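Yaa Nutsugah has rewritten the same planner 2 times and would prefer not to discuss the first. "It was very elegant," she says. "It also believed that two arms could occupy the same elbow room."

The second is called Seline, and she maintains it at Sterkar's office in Kendport. Its job is to decide which of two arms reaches for which toy bolt, and who waits.
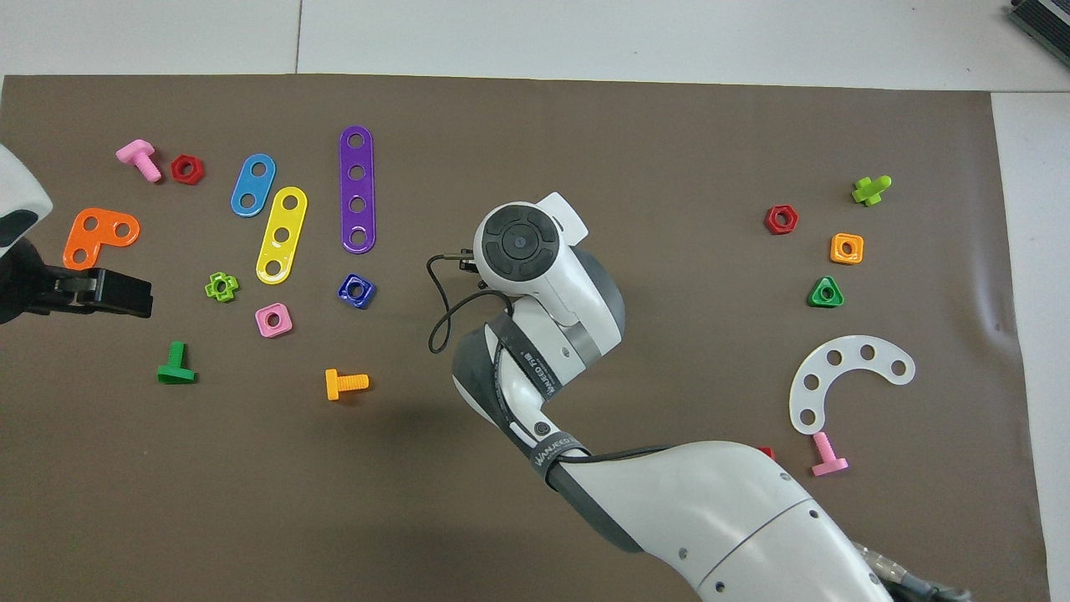 "People ask about grasping, and grasping is fine," she says. "My trouble is manners." Seline plans both arms as one large, touchy animal, then checks the result against Akpalu, the collision library she wrote one April and has been apologizing for since. A plan gets 30 milliseconds. If it runs over, the arms hold still – "like guests at a buffet."

The regression suite has 846 recorded layouts. When she started, Seline solved 563 of them. She won't give me today's number, on the grounds that she changed a cost weight before lunch.

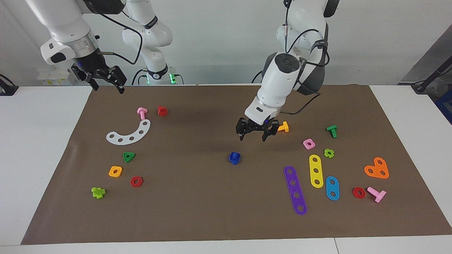
"Perception hands me a pose and a confidence," she goes on, "and the confidence is always terrific." So she now widens every pose before planning, by an amount she picked by hand and has labeled TEMPORARY in the config. How long has it been there? She scrolls up to check, then closes the file.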